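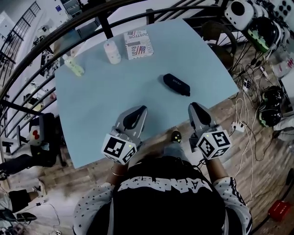
At a large pale teal table, black top with white starry sleeves.

Lolar (travel)

14 comments · Share

Lolar is a small hill town with a lake below it, and I've been adding to this entry every October for years, so forgive the odd bit of rambling. Most people come for the Usus path, a loop of 9 miles that starts behind the bus station and climbs through beech woods to the old signal tower. I'd allow a whole day for it (I stop a lot, mostly for sandwiches!).

The tower has 217 steps and a very low doorway at the top, so mind your head. It's open from ten in the morning and the last climb is at four. On a clear day you can see right across the lake to Ilteck, which has the better beach but much worse parking.

The name is a bit of a puzzle. Getachew Worku's walking guide says it comes from an old word for a ford, while Yayra Appiah, who wrote the leaflet they sell at the station, thinks it was a family name. I lean towards the ford, having got my boots soaked there twice.

For food, the Piątek bakery on the square does lovely plum buns and they're usually gone by noon. There are more than 20 guest houses, mostly along the lake road, and two campsites. The one by the jetty is noisier but gets the evening sun. Buses back down the valley stop early out of season, so check the board before you set off up the hill.

Shares: 31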